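Ticket 3117 — Delay-end not working, wool program runs full spin
Product: Makori front loader, Usham control board
Status: pending customer
Opened by: Kanini Laizer
Handled by: Jahangir Pramanik, Prultgate Appliance Support

Kanini Laizer, 8:12 am
Hi, washer is 10 months old. Two problems. First one, delay-end gets forgotten. I set it at night for 6:30, come down and the display is back at the program list, nothing washed. Second one is worse — wool program goes into a full spin at the end. Loud, whole cabinet shaking. Manual says wool spin is supposed to be gentle. Had it delivered from the Wollevton store, they told me to write to you. No error code showing either time.

Jahangir Pramanik, 9:40 am
Thanks for the detail. Few quick ones:
Software version? Hold Start and Temp together, it shows for a couple secs.
Is the washer on its own outlet?
What were you washing when it did the loud spin?
Anything changed at the house lately, breaker work, power cuts etc

Kanini Laizer, 12:05 pm
Version says 199.
Not its own outlet, shares a power strip with the dryer. Strip has a timer switch on it, my husband put it in for cheaper night rates.
Load was knits only. Cream sweater, thick rib knit, plus two scarves. Pics attached.

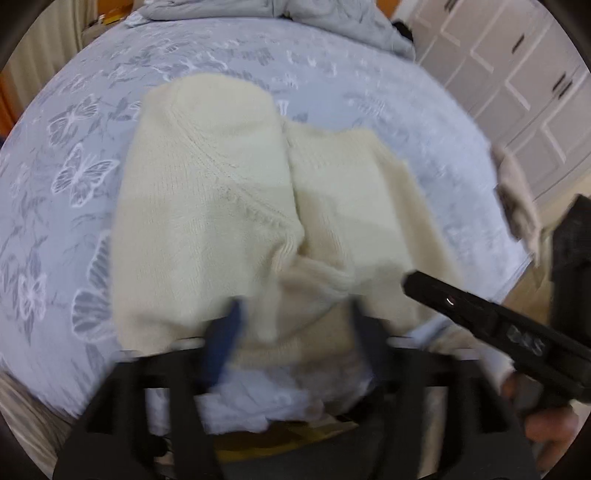
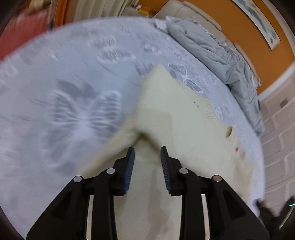 No power cuts that I know of. Breaker box was redone in May but the delay thing started after that, couple weeks after I think. The spin thing I've only noticed twice, both times on wool, 30 degrees.

Jahangir Pramanik, 1:22 pm
OK the timer strip is very likely your delay-end problem. If power drops while the machine is waiting, the board loses the countdown and comes back up at the program list. No code because as far as the board knows it was just switched on.

Please do this:
1. Unplug washer from the strip. Wall outlet direct. No strip, no timer, no extension cord.
2. Leave it unplugged 15 min, then plug in.
3. Set delay-end tonight as normal, door shut, tap open.
4. Tell me what the dislpay says in the morning.

Spin is a seperate issue. Version 199 should cap wool at 400. Can you run wool EMPTY and read me the spin number when it gets to the last stage? Bottom right of the display, small digits.

Kanini Laizer, 7:31 am
Delay worked! Washed and finished 6:30 like it should. So it was the strip. Husband not thrilled.
Empty wool run done last night before that. Number went 400, sat there a bit, then jumped to 1200 for the last minute. Didn't shake this time but definitely loud.

Jahangir Pramanik, 8:55 am
Great on the delay, marking that part solved. Keep it on the wall outlet.

1200 on wool is wrong. Stored spin setting probably overriding the program. Try:
Turn dial to Cotton, press Spin until it shows 400, hold Spin 5 sec till beep
Turn dial to Wool, same again
Off at the dial, wait a min, back on
Run wool empty once more

If it still jumps I'll send a tech with a replacement board, part no. 479, covered under warranty. Until we know, please don't use wool for anything you care about. Delicates with spin set to zero is fine in the meantime.

Kanini Laizer, 9:10 am
OK will do it tonight. Does the tech come to the house or do I have to arrange something with the store?

Jahangir Pramanik, 9:18 am
To the house, we book it from here. Just send me the number from tonight's run and which hours suit you. Leaving ticket open.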